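About Verent Darkroom

We teach black-and-white film developing and printing on the second floor of the old Greenberg building. We have 11 enlargers, one long sink and a ventilation fan that is louder than we'd like.

You have probably read the same claims we have. Film has soul. Film slows you down and makes you see. We've been printing long enough to have doubts. Plenty of dull pictures are made on film, and several of them are in our own drawers. If you take boring photographs with a phone, a roll of Fonelura 200 won't fix them, and we'd sooner say so before you pay.

What we can teach is a craft. You will learn to load a reel in the dark, mix chemistry at the right strength, read a negative and make a print that has real blacks in it. Some people find they love this. Others finish the course, sell the camera and go back to digital. Both seem reasonable to us.

How we teach

The basic course runs 19 hours, spread over several evenings starting at 6:30. Classes are small enough for everyone to get an enlarger. We don't hand out certificates, as we've never met anyone who was asked for one.

We are wary of gear talk. Students ask whether they need a Trasov lens for the enlarger. We own two, bought secondhand, and we've run blind comparisons against the cheap ones at normal print sizes. Our guesses were no better than a coin toss. Bring whatever camera you have, provided the shutter works.

The print archive

We keep one print from every student who is willing to leave one. There are 821 so far, in flat boxes by the door, and anyone may look through them. Quite a few are out of focus. We were once advised to show only the best on our website, and we decided against it.
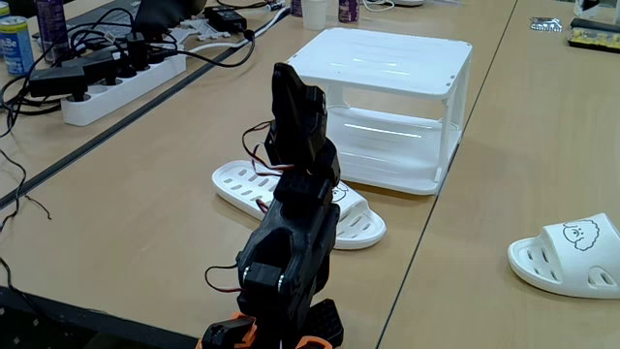 Visiting

The darkroom is open to former students most afternoons, and to everyone else by appointment. Call before you come up, as we can't open the door while paper is out. We close for all of January.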